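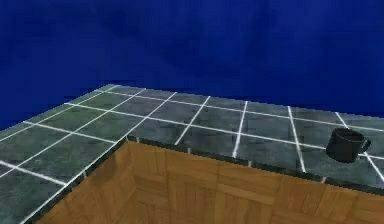 How long should I leave new grout before I seal it?

Most of the cement-based bags say somewhere between two and three days, so read yours first, but I leave mine a full week if the household will put up with it. Mine won't, usually. The longest I've managed is five days and there was a lot of sighing over the toaster being in the laundry.

I got this one from Gunnel Öberg in Endville after last month's bit on splashbacks, and it set me off, because grout is my favourite boring subject and I'll take any excuse. Colour first! Everybody picks the grout last, standing in the shop with the car running, and then they're stuck looking at it for fifteen years. Pale grout on a benchtop is lovely until somebody makes a curry. I went mid-grey in our kitchen and I've never once regretted it, though my sister says it looks like a train station (she has white, and she has a toothbrush just for the white, so we'll leave that there).

When you're ready to seal, give everything a wash with plain warm water and a drop of pH-neutral cleaner, then let it dry overnight. No vinegar, please. I know your nan used vinegar. It eats away at cement grout, and it will mark some natural stone as well. Then work the sealer along the lines with a small brush, wait the time on the bottle, and buff the extra off the tiles before it goes hazy. I forgot that part once and spent a whole evening on my knees with a rag and some very bad language.

To see if old grout needs doing again, flick a few drops of water on it. If they bead up, go and have a cuppa. If they soak in and the line goes dark, it's time. I check ours each September when I do the smoke alarm batteries.

Themba Msimang wrote in too, wanting to know about epoxy grout. It doesn't need sealing, it's dearer, and it sets faster than you'd like, so mix little batches and have somebody wiping behind you. I've only used it in a shower and I was a wreck by the end, but it still looks brand new.

Next month I'm having a go at silicone, and the corner behind our sink that I've redone 9 times. Send me your tips before then, I'm begging you.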